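Products > Data Capture > Hand-Held Systems

Cindell Hand-Held Capture System, Two-Hand Configuration

The Cindell system records manipulation work performed by people, in a form that can be used to train robot policies. An operator holds one gripper in each hand and carries out a task at a table. Each gripper carries its own camera, and a further view is taken from head height. The three streams share one clock and are stored together as a single episode.

The system was developed by Ikley for laboratories that need many short episodes of everyday handling and have limited time on a robot arm. It is supplied with the Lepik recording software and a printed method guide. This page describes the capture method, the result of the most recent evaluation, and the condition in which grippers should be kept.

Capture Method

An episode begins with the grippers open and the operator's forearms clear of the object. The operator approaches at an even pace, pauses briefly with the object between the fingers, closes, lifts, and completes the placement. Operators are asked to keep the wrist view on the object during the approach. Where the object drifts toward the border of that view, the software marks the segment and the reviewer decides whether it is retained.

The wrist cameras are fixed in relation to the fingers, so both fingertips stay in view for the length of the recording. The policy therefore learns the approach in terms of the distance between its own fingers and the object, and the same relation holds when the fingers are mounted on an arm. A plain, pale work surface is recommended for first sessions. It makes the edges of small objects easier to find and shows the shadow of the gripper softly, without hard lines that might be read as objects.
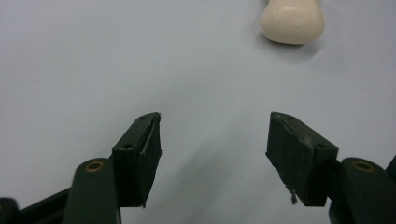
Gurkar asked whether pads in used condition should be replaced before a session, given that a policy trained on worn fingers may later be run on new ones. In their own trials, they wrote, the difference had been small for rigid items and more noticeable for soft ones, and they would welcome a firm rule from the manufacturer.

Ikley's present guidance is that scuffing of the pad face is acceptable for recording. A pad that has lifted or torn should be replaced at the next break between sessions, and the change should be entered in the session log. Mixed pad condition within one data set has not lowered performance on rigid objects. Soft objects have not yet been tested in sufficient number, and no rule is offered for them at this time.

Evaluation Result

The evaluation concerned a pick-and-place task with small rigid objects of irregular shape. A policy was trained on 300 episodes recorded with the two-hand configuration, with no robot data added. It was then run on an arm fitted with the same fingers, using 9 objects that did not appear in training. The policy completed the placement with all but 2 of them. Both failures involved rounded objects that turned in the grip as the fingers closed.

A second policy, trained without the head-height view, reached the objects as reliably but placed them with less accuracy. The head-height view supplies the position of both hands at once, and this appears to matter most when one hand is idle and the other is carrying.

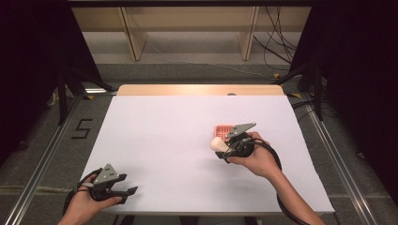 For this reason the idle hand is kept in view throughout an episode, with its gripper open and at rest near the work area. Episodes in which the idle hand left the head-height view were removed before training. Laboratories that record one-hand tasks only may omit the second gripper, although the data will then not be suited to later two-hand work.

The next evaluation is planned for December and will include soft objects and pads of recorded age.

Supplied Items

Two hand-held grippers with cables
One head-height camera mount
Lepik recording software
Replacement finger pads
Method guide

Page last revised 2021-07-10

We use cookies to remember your preferences and to measure visits to this site. By continuing to browse, you agree to our use of cookies.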